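Plendham wants your shelf space again

The Plendham tin train people have put out a "collector's reissue" of the Becerra goods set, and I've had enough mail about it that I suppose it has to be dealt with. The set has an engine, a tender and 9 wagons, which sounds generous until you remember the original run had 12. The missing three are coming later in a separate box. Of course they are.

Price is $689. For that you get a numbered certificate, and the numbering goes up to 600, so I wouldn't cancel the mortgage payment over it. 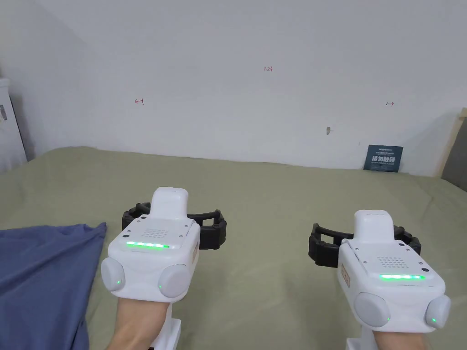
The colour is closer to the old one than I expected. The couplings are not. They've gone to a moulded hook in grey plastic, and it won't take the original wagons without a bit of filing, so anyone planning to fill the gaps in an older Becerra set should hold off. Plendham calls the new hook "improved". I'd call it cheaper, and I'd like to see one after a few winters in a shed.

Then there's the box. Half the talk at the March swap meet was about the box, with its foil lid and magnetic flap, and I heard very little about whether the engine runs. I tried one on a friend's loop and it does run, a bit noisily, and it slowed on the tighter curves. Maybe that one was a dud. I'd want to try a second before saying so in print, and Plendham hasn't offered.

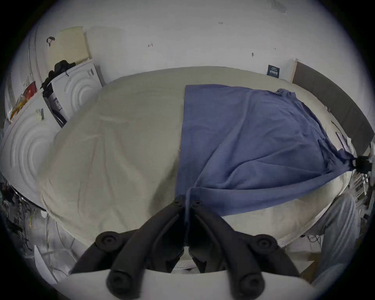
Is the Plandham set on the auction sites the same thing?

It's a different maker with a name one letter off, and I doubt that was an accident. The wagons are lighter, the lettering is a stick-on label and there's no certificate. If a seller lists one as a Plendham "variant", ask for a clear photo of the stamp on the underside before you bid.

Zernarach is meant to be bringing out its own goods set before winter, with metal couplings, according to its catalogue. Its last catalogue also promised a signal box, and I'm still waiting on mine.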